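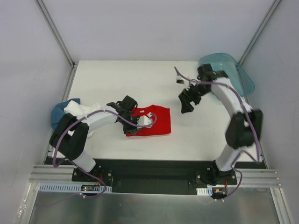 Friday, July 14, 2023

Up at 5:30 because the room was already too warm to sleep in. Made coffee and drank it on the back step. The thermometer by the door said 81 and it wasn't even six. Watered the tomatoes and the beans, skipped the squash. The squash has powdery mildew on the older leaves again and I don't want to wet it any more than I have to. Cut off the worst leaves and put them in the trash, not the compost.

The Paucar beans are finally climbing. I planted 42 seeds in May and 15 never came up, which I blame on the cold week and on the birds. The rest look good. I have them on string this year instead of the wire. The wire got too hot last summer and burned the tips. Strings are already sagging on the south side, so I need to drive another stake there before the pods start putting weight on it.

Work was slow. Half the office takes Fridays off in July. I finished the billing summary before lunch and spent the afternoon cleaning out the shared folder, which had three versions of everything. Deleted the old ones after checking the dates twice. Ate at my desk, leftover rice and the last of the cucumber salad. The vinegar had gone too strong by the third day. Less vinegar next time, or eat it faster.

Stopped at the hardware store in Mornley on the way home. Bought a roll of jute twine, two stakes, and a hose washer. The sprayer has been leaking at the handle since June and I keep getting my left shoe wet. They didn't have the right washer the last time. They had it today, in a bag of 12, so I now have 11 spares. Put them in the jar with the picture hooks.

Road work on the bridge is still going. One lane, with a flagger at each end. I waited through two turns. The sign says it will be done in November, and the sign last year said the same thing about the other side, which ran until spring. I could go around by Broltard Road but it adds eight miles and the pavement is bad past the feed store.

Washer fit. No leak at the handle now, though there's a slow drip where the hose meets the spigot that I hadn't noticed before. Wrapped it with tape. Will check in the morning.

Picked the first real bowl of tomatoes. They're the small yellow ones, and a few had split from Tuesday's rain. I ate the split ones standing there. The big red ones are still green all the way through and hard. Something has been chewing on the lowest fruit, probably the same rabbit. I pushed the fence down into the dirt on that side and laid a brick on it.

Supper was pasta with the tomatoes, garlic, and some of the basil, which is trying to flower. Pinched the tops off while the water boiled. There's more basil than I can use, so I should make a batch to freeze this weekend. Need to buy oil first. Also dish soap, stamps, and a furnace filter while I'm thinking of it, even though it seems silly in this heat.

Paid the water bill. It was higher than last month by a fair amount and I think that's the beans. Looked again at the rain barrel in the Wandodix catalog. It holds up to 50 gallons and the price hasn't come down. The downspout on the garage is in the right place for one. I would have to level the ground there, and the ground there is mostly roots. Put the catalog back on the pile.

Tried to read after supper but only got through a few pages. The book has reached the part where they are all on the boat and I keep losing track of who is whose brother. Might go back to the start of the chapter tomorrow.

Thunder at nine, a long way off to the west. Went out and brought in the cushions and the twine, which I'd left on the step. Sat there until the bugs got bad. No rain yet at ten. Fan is in the window and the bedroom is down to 78.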